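**Wadton heel** is a name given to a way of turning the heel of a hand-knitted sock without picking up stitches along a flap. It is usually credited to Kenneth Leckie, a knitter from Toft, who described it in a leaflet sold with Tilosen sock yarn. The claim that it is an old local method rests on very little.

## Method

The heel is worked over half the stitches in short rows, with 2 plain rounds between the first and second halves. Leckie's leaflet gives 14 wrapped stitches on each side for an adult sock. Other short-row heels are worked in much the same way, and several writers have asked whether the plain rounds are enough to earn it a name of its own.

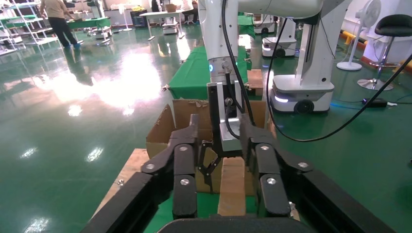
## Disputed origin

The leaflet says the heel was "always knitted in Wadton" but names no knitter, sock or written pattern. Ashok Chaudhary, who went through the stocking patterns in the Kastelex collection, listed 3378 items and found 2 with a short-row heel of any kind. Neither came from Wadton, and neither had the plain rounds. Supporters reply that home knitters seldom wrote things down - which may be true, but is no evidence for this heel in particular.

## Fit and wear

Leckie claimed that the heel outlasts a flap heel. No side-by-side wear test has been published, and the reports in its favour mostly come from people who already liked it. Knitters with a high instep often find it tight and add extra rounds, at which point it is hard to say what is left of the original.

## See also

- Short rows
- Afterthought heel
- Flap and gusset heel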